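发件人：餐具与桌面用品讨论组成员
主题：回复：小圆碟的颜色和桌布，订货前最后确认

各位好：

上周四那封信我看过了，先把原文留在下面，再逐条回。

> 大家好，活动用的小碟这周要定下来。目前样品有浅蓝、米白、淡粉三种，都是浅口圆碟，放酱料、坚果或者茶点都行。
> 有几个问题请熟悉的人回一下：
> 一、三种颜色混着订，还是只订一种？
> 二、桌面用棕色还是换成白色？有人觉得棕色太沉。
> 三、Manville 的报价是一箱 59 元，每箱 6 只，满 2,000 元免运费。Previk 便宜一点，但是要等。
> 四、叠放会不会刮花？仓库那边的架子很窄，肯定要叠起来放。
> 没有意见的话我就按浅蓝一种去订了。

关于颜色，我建议混着订。只订一种浅蓝，摆一长桌会显得单调，而且碎了以后补货很麻烦，同一个颜色隔一年再买，深浅往往对不上。三种混着用，少几只看不出来。米白和淡粉放在一起很接近，光线暗的时候要看两眼才分得清，所以如果打算用颜色区分有坚果和没有坚果的，请用浅蓝和另外两种中的一种来分，不要用米白和淡粉来分。这一点请务必写进布置说明里，去年就有人拿错过。

桌面我倾向于棕色。浅色的碟子放在白桌布上，边缘不清楚，夹点心的时候容易碰翻。棕色的底子能把碟子衬出来，远一点也看得见。嫌沉的话，多摆几只米白的就行了。另外，表面光滑一些的桌面好擦，酱油滴上去用湿布抹掉就可以，布的要拿回去洗。缺点是有点反光，顶灯正下方会亮一块，拍照时换个角度。

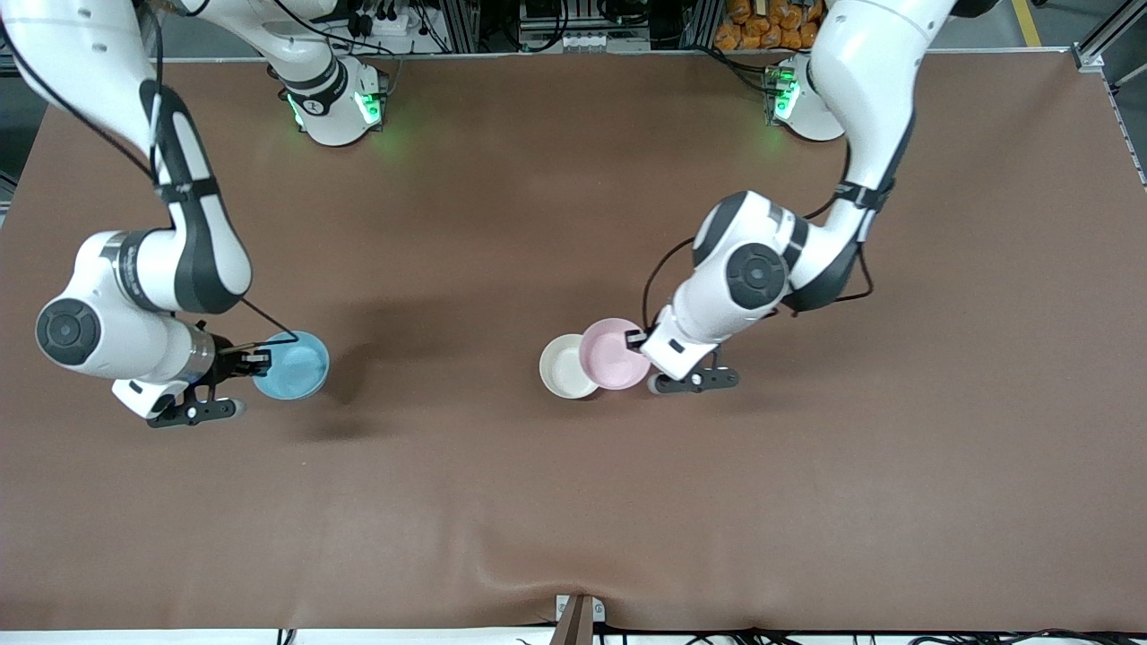
价格方面，Manville 每箱 6 只，合下来一只不到十元，可以接受。预算是 700 元，离免运费的 2,000 元还差得远，不必为了凑免运费多买。按 700 元算，能订十一箱，剩下的钱付运费，不知道够不够，请负责下单的人先问清楚。Previk 我以前订过一次，货没有问题，到得晚，这次时间紧，不建议冒险。

叠放的问题：浅口碟叠起来不太稳，一摞不要超过十只，中间垫一张厨房纸。我家里的碟子没有垫，用了两年，碟心有一圈灰印，用小苏打能擦掉一部分，擦不干净。架子窄的话，可以横着放进收纳盒里，我有两个 Elell 的旧盒子，不用了，可以带过来。盒子没有盖子，上面盖块布防灰。

还有两件小事。第一，碟子之间的间距请留宽一点，去年摆得太密，大家伸手的时候袖子会带到旁边的。宁可分两次上，也不要一次摆满。第二，Śliwiński 店里借来的那批深碗，六月底之前要还，箱子还在储藏室左手边，请不要和新到的小碟混装。归还之前最好再数一遍，借条上写的数目以借条为准。

订货我没有别的意见了。如果还是决定只订一种，请改订米白，浅蓝留给下次。周四下午我在，货到了可以帮忙拆箱和清洗。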